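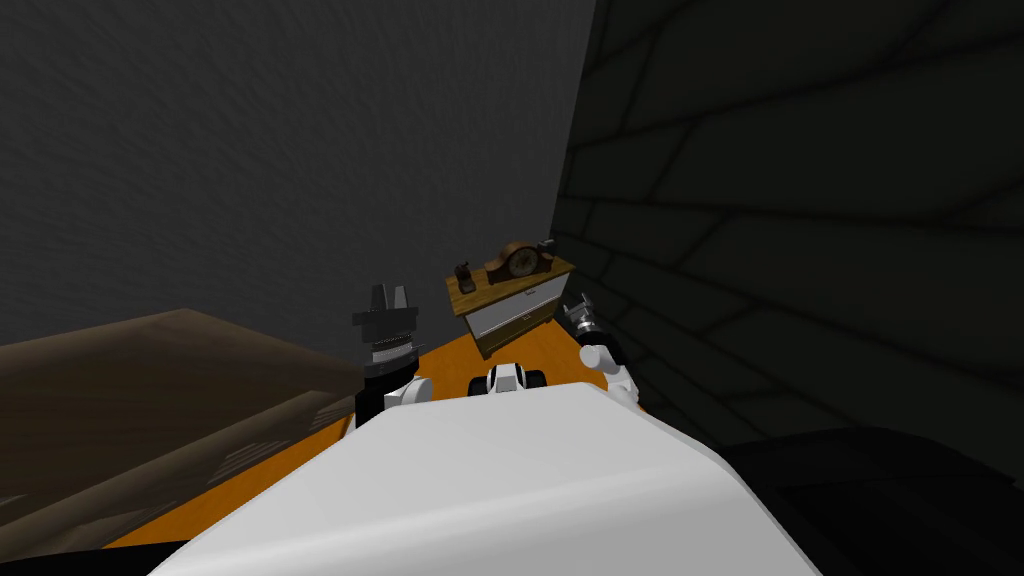

Fedir Ostapchuk escribe que el bicarbonato con vinagre le deja las superficies como nuevas y que no entiende por qué le tengo tanta manía. Pues se la tengo porque al mezclarlos se neutralizan en buena parte y lo que queda es agua con un poco de sal. La espuma es muy vistosa. Si después frota usted con un paño durante un buen rato, claro que sale la suciedad, pero saldría igual con el paño y agua templada. Y el bicarbonato que no se ha disuelto sigue ahí, rascando.

Repaso los remedios que más me llegan para limpiar paredes mates y plásticos blancos. Los he probado casi todos en casa y en el taller, con bastante menos entusiasmo que quienes los recomiendan.

La esponja de melamina. Funciona, y ese es el problema, que funciona lijando. En un azulejo esmaltado, adelante. En pintura mate deja un cerco brillante que se ve de lado toda la vida, y en plástico brillante hace lo contrario, una mancha apagada. Si no hay más remedio, mojada, sin apretar y parando a mirar cada poco.

El lavavajillas. Una gota en medio cubo de agua. Los consejos que hablan de «un buen chorro» vienen de gente que no ha tenido que aclarar una pared. El jabón que se queda en los poros atrae polvo y a los pocos meses la zona limpia es la más sucia.

La miga de pan. Me resistí a creerlo y sigo sin creerlo del todo. Con polvo seco sobre papel pintado hace algo, igual que una goma de borrar blanda. Con grasa, nada de nada. Ilham Ait Brahim me mandó una carta larguísima a favor de la miga y en el último párrafo reconocía que luego pasaba un trapo húmedo.

El limpiador Nalar en espuma. Once euros el bote. Lo comparé con agua y jabón en dos trozos del mismo pasillo y no supe distinguirlos al secarse. Huele bien, eso sí.

Paredes oscuras y con relieve

Con los acabados rugosos casi todo lo que se lee por ahí es para pared lisa. Un estropajo, incluso de los azules, se come las crestas y deja los huecos como estaban. El trapo de algodón suelta pelusa, y sobre un gris oscuro la pelusa se ve más que la mancha. Lo único que me ha ido bien es un cepillo de cerda blanda en seco, de arriba abajo, y después aspirar con la boquilla de pelo puesta.

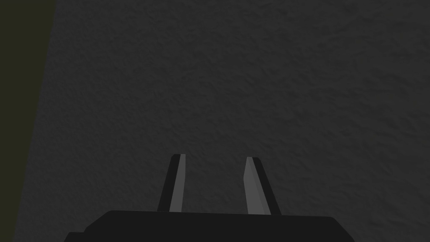

Gris oscuro mate con relieve suave e irregular.

Antes de mojar nada, pruebe en un rincón y espere a que seque. Hay quien dice que basta con diez minutos; en mi taller, con la puerta cerrada, una prueba ha tardado hasta 90 minutos en recuperar su tono, y con menos paciencia habría jurado que la había estropeado. Si queda cerco, ya sabe que la pared se limpia en seco o se repinta entera, de esquina a esquina. Los retoques a brocha en una textura así se notan siempre, diga lo que diga el bote de Peeters sobre su «fundido invisible».

Plásticos y lacados blancos

El agua oxigenada para blanquear plástico amarillento tiene su público. A veces aclara. También puede dejar vetas, y el amarillo acaba volviendo en muchos casos, así que yo no la usaría en nada que me importe. Antes conviene averiguar si hay amarillo o si es solo la luz, que en las formas redondeadas engaña mucho. El cuerpo blanco del robot de la última imagen tiene el costado derecho en una sombra suave, y con un electrodoméstico curvo he visto a más de uno ponerse a frotar una sombra como esa convencido de que era mugre. Mueva la lámpara. Si la mancha se mueve con ella, guarde el trapo.
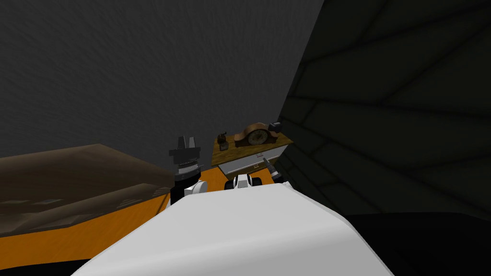
Queda el asunto de las ceras protectoras. Prunumano vende una que promete que la suciedad «no se agarra», y en un estante lacado de 1680 mm la puse en una mitad y en la otra no. En abril había el mismo polvo en las dos. La mitad encerada tenía además huellas de dedos.

Para el material de la ferretería de Nandton que me preguntaban: cepillo blando sí, guantes sí, el «kit profesional» de paños de colores no. Son paños.

Artículos relacionados
Quitar cal del grifo sin cargarse el cromado
¿Sirve de algo el café molido contra los olores?
Brochas endurecidas: cuáles salvar y cuáles tirar
El mito del papel de periódico en los cristales
Juntas de la ducha: la lejía no lo arregla todo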